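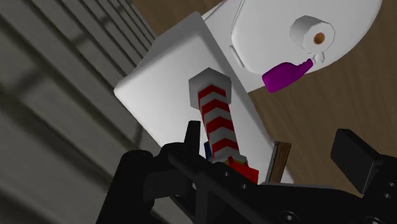
The budget for the second arm closed in February, and the total moved less than I expected. The line that grew was fingers. A spare set for the gripper came to 1458 with shipping from Balaskas, and Fotis Mavromatis wants two sets on the shelf before we sign for anything else.

I held off on hardware until the bathroom task was worked out in simulation. It costs us compute and Marina's evenings – both cheaper than a bent wrist. We ran 53 layouts with the clutter left in, and five of them changed the mounting height on the order.
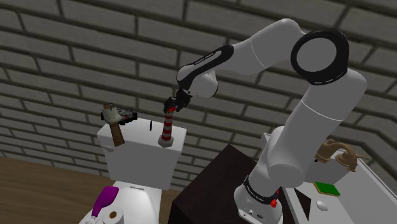 Simulated bathroom, gripper closed on the striped cylinder over the tank lid.

Still open: the stand. Breseck quotes a fixed one, Nomov a rolling one with locking feet. I lean toward fixed. Pantelis has the floor measurements and owes me the bolt pattern.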